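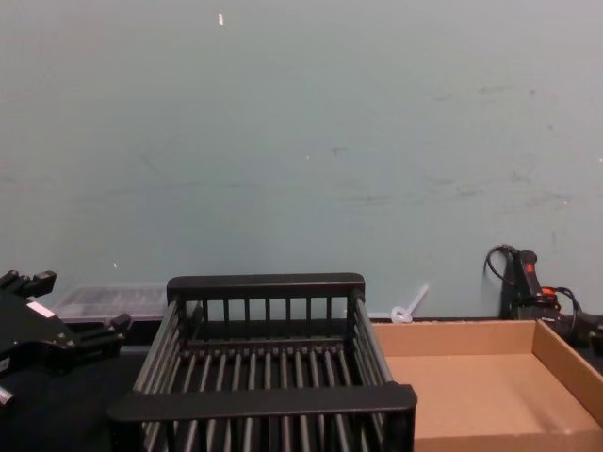 浅蓝灰色墙面前的深色台面。图片由Fesard提供

Fesard宣布循环包装箱服务Flanero面向中小商户开放

2018年11月22日,星期四——包装用品企业Fesard今日宣布,旗下循环包装箱服务Flanero结束试运行,即日起接受中小商户报名。新加入的商户将于明年三月开始使用循环箱发货。服务首批覆盖13个城区,箱体的配送、回收和清洗由合作方Isah承担。

Flanero提供一种可以反复使用的折叠箱,用来代替同城订单中的一次性瓦楞纸箱。商户按使用次数付费,不需要购买箱体,也不需要缴纳押金。收件人取出商品后,可以把空箱折平,当面交给配送员,或者在方便的时候送到任意一个回收点。空箱由Isah运回清洗站,检查合格后重新投入使用。

试运行期间,共有75家商户参加,经营品类包括文具、茶叶、陶瓷餐具、手工皂、童装、旧书和家用五金。参加试运行的商户保留原有的价格和条款,可继续使用至合同期满,届时由双方另行商定。

Fesard循环业务负责人Yakubu Dauda表示:“小商户的包装工作大多在店铺后间或者家里完成,地方有限,人手也有限。我们在试运行中花时间最多的地方是封箱的步骤和箱子的堆放方式。箱子本身的材料早就定下来了,后来几乎没有动过。”

服务内容

Flanero循环箱目前有两种规格。小号箱适合书籍、化妆品、小件文具和单件衣物,大号箱适合成套餐具、鞋类和多件合并发货的订单。两种箱体折平后底面尺寸相同,可以混放在同一个周转架上。箱体侧面留有标签区,面单贴在标签区内,清洗时可以完整揭下,不留残胶。

箱内附带可拆卸的隔板。隔板随箱体一同配送,一同回收。商户如果不需要隔板,可以在下单时注明,Isah在配箱时会将其取出。易碎品仍需使用缓冲材料,Fesard建议商户使用纸质缓冲材料,并在交接前确认箱盖能够完全合拢。箱盖不能合拢的订单,配送员有权拒收。

箱口采用卡扣闭合,配合一次性封签使用。封签撕开后不能复原,收件人可以据此判断箱子在途中是否被打开过。每次配送的箱体附有足够数量的封签,商户用完后可在后台申请补充,不另外收费。

需要说明的是,循环箱上不得使用普通封箱胶带。试运行初期,部分商户习惯在卡扣外面再缠一圈胶带,造成箱体表面留胶,清洗时间延长。Fesard随后修改了箱盖内侧的图示,并在开箱培训中加入了相关内容。自明年三月起,表面大面积留胶的箱体将按清洗服务价目表收取附加费用。

商户日常发货中仍然会有一部分订单不适合循环箱,例如跨城区订单、超长商品,以及收件地址为临时场所的订单。对于这些订单,商户可以照常使用纸箱和胶带。Flanero后台会根据收件地址自动标出哪些订单可以使用循环箱,商户也可以手动取消。

试运行中的调整

Flanero的试运行历时13个月。在此期间,Fesard对服务流程作了多处改动,其中较大的改动涉及送箱时间、回收点设置和损坏认定。

送箱时间方面,最初的安排是每周固定一天为全部商户补箱。开文具店和书店的商户反映,开学前后订单集中,固定补箱跟不上用量;而做手工皂和陶瓷的商户订单平稳,箱子送得太多又占地方。现在商户可以自行设定最低库存,低于该数量时系统自动生成补箱单,由Isah在次日早上送达。商户也可以临时退回多余的箱体,退箱与取件同时进行。

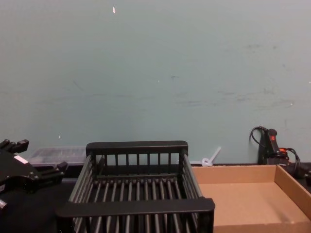

回收点方面,试运行初期的回收点主要设在Isah的营业网点,营业时间与许多居民的下班时间冲突。后来增设的回收点多在便利店、洗衣店和社区菜场入口处,由场地方代收空箱。代收场地按月结算服务费,空箱堆放面积由双方在协议中写明。居民归还空箱时不需要出示订单,也不需要下载应用程序,箱体上的编码由代收人员扫描登记。

收件人逾期未还的情况也在试运行中得到了处理。系统会在签收后发送一条提醒,之后由配送员在下一次上门时顺带询问。商户不承担收件人未归还箱体的费用,这一点已经写入新版服务协议。Fesard与Isah另行签订了箱体损耗分担协议,具体比例不对外公布。

损坏认定方面,新版协议区分了正常磨损和人为损坏。箱体表面的划痕、标签区褪色、卡扣松动均属于正常磨损,商户无须赔付。箱体被切割、烫穿或用于盛放油漆、机油等物品,则属于人为损坏。双方对认定结果有异议的,可以在后台上传照片并申请复核,复核由Fesard的质量人员完成,清洗站不参与复核。

Isah城区配送主管Cristian Quintero表示:“对配送员来说,最大的变化在回程。以前回程车厢是空的,现在要装折平的箱子,车厢里的分区就得重新排。我们把周转架固定在车厢一侧,配送员上车、下车都从另一侧走。刚开始有人觉得麻烦,后来习惯了,路线也跟着改了几处。”

据Quintero介绍,Isah已经为Flanero单独编排取件路线,并在清洗站附近设立了中转区。遇到雨雪天气,空箱在中转区晾放后再送入清洗线。节假日期间回收照常进行,清洗站则按轮班表安排工作,商户在长假前应提前提交补箱单。

清洗与检查

清洗站的工作流程由Fesard制定,由Isah的人员执行。空箱到站后先揭除面单和残余封签,再进行冲洗、烘干和外观检查。卡扣逐个开合测试,松动的卡扣当场更换。箱底和折线部位由人工用手触摸检查,出现裂口的箱体转入维修区。

维修区可以更换卡扣、隔板和标签区面板。无法维修的箱体交由材料供应商Derkus回收,粉碎后用于制造隔板和周转架配件。Derkus从试运行开始就为Flanero供应箱体板材,新一期供货合同已经签署。Fesard表示,回收料暂不用于箱体主板,原因是主板对抗弯折性能的要求较高,相关测试仍在进行。

用于食品类商户的箱体单独编号、单独清洗,不与其他箱体混用。目前食品类服务仅接受有独立内包装的干货,包括茶叶、干果、饼干和调味料,暂不接受生鲜、冷冻品和散装食品。

商户如何报名

报名商户须持有有效营业执照,在服务覆盖的城区内有固定发货地址,并且有一处干燥、可以上锁的地方存放空箱。没有沿街店面、在住宅或共享仓库内经营的商户同样可以报名,但应提前确认物业允许配送车辆停靠。

报名通过Flanero网站进行。商户提交资料后,Fesard的服务人员会电话核实主要商品的尺寸、平时的发货时段和现有的打包方式,并据此推荐箱体规格。商户可以先领取样箱试装,试装期间不收费。样箱不得用于实际发货。

正式开通前,商户须安排至少一名负责打包的人员参加开箱培训。培训在商户的发货地点进行,内容包括箱体展开与折叠、隔板安装、封签使用和面单粘贴位置。Fesard建议商户在培训前腾出一张平整的工作台,台面高度以站立时手肘自然弯曲为宜,面单打印机放在惯用手一侧,常用工具放在伸手可及的地方。培训结束后,服务人员会留下一份纸质操作卡,可以贴在墙上。

关于堆放,折平的箱体应平放,标签区朝外,不要靠墙竖立。竖放时间过长会使折线变形,展开后箱底不平。周转架由Fesard随首批箱体提供,所有权归Fesard,合作结束时一并收回。

商户可以在自己的网店页面上标注支持循环箱配送。标识文件可从后台下载,颜色和比例不得更改。是否允许顾客在下单时自行选择包装方式,由商户决定,Fesard不作统一要求。部分试运行商户默认使用循环箱,由顾客在备注中提出更换;也有商户只对老顾客的订单使用。两种做法都可以在后台设置。

费用与结算

费用按发出的箱次计算,每月结算,账单列明每个订单对应的箱体编号。补箱、取回空箱、封签补充和隔板更换包含在箱次费用内。价目表随服务协议一同提供,商户在签署前可以索取。

商户可以随时提出终止合作,不收取违约金。终止后,Isah会上门收回库存箱体和周转架,已经发出、尚未归还的箱体继续按正常流程回收,不影响商户办理结算。停业装修、季节性歇业的商户可以申请暂停服务,暂停期间箱体可以全部退回,恢复时无须重新报名。

后续安排

明年三月新商户开始使用服务之后,Fesard计划与各城区的代收场地重新商定堆放面积,并根据归还情况调整回收点的位置。回收点名单将在Flanero网站上更新,新增和撤销的地点会提前公布。原有回收点如需撤销,附近商户会另外收到通知。

Dauda表示:“有商户问我们什么时候能做跨城区配送。这件事要看清洗站设在哪里,空箱跑得太远就不合算了。目前我们先把现有范围内的补箱和回收做稳,别的规格也暂时不加。”

Fesard同时提醒商户,目前没有授权任何第三方代办报名或销售循环箱。凡要求缴纳押金、加盟费或培训费的,均与Flanero无关,商户可向下列部门核实。 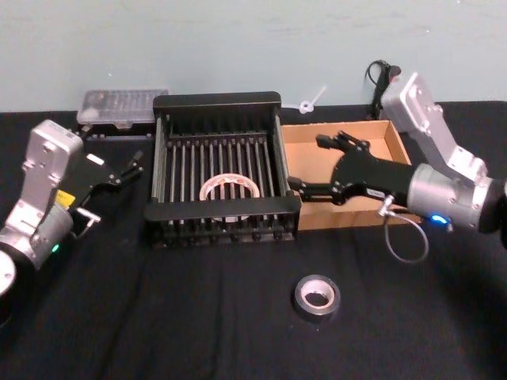 Fesard公共事务与传播部

本部门负责Fesard及Flanero服务的新闻发布、采访安排和资料提供。媒体如需采访循环业务负责人或到清洗站拍摄,请提前以书面形式提出,写明媒体名称、采访提纲、到访人数和所需设备。清洗站内拍摄须穿着站内提供的鞋套和工作服,拍摄范围以当日陪同人员说明为准。涉及配送路线和车辆的问题,由本部门转交Isah答复。

商户报名、账单和箱体损坏认定方面的问题,请通过Flanero后台或服务热线联系商户服务组,本部门不受理个案。居民如发现回收点关闭、空箱无人收取等情况,可拨打箱体侧面印制的电话。

关于Fesard

Fesard从事包装用品的设计、生产和租赁,产品包括折叠箱、隔板、周转架、封签和面单耗材,客户以零售商户和同城配送企业为主。Flanero是Fesard运营的循环包装箱服务。

关于Isah

Isah经营同城配送和仓储业务,承担Flanero循环箱的配送、回收、清洗和日常维修。

本新闻稿中有关服务开通时间和覆盖范围的内容以发布当日的安排为准,如有变动,以Flanero网站公告为准。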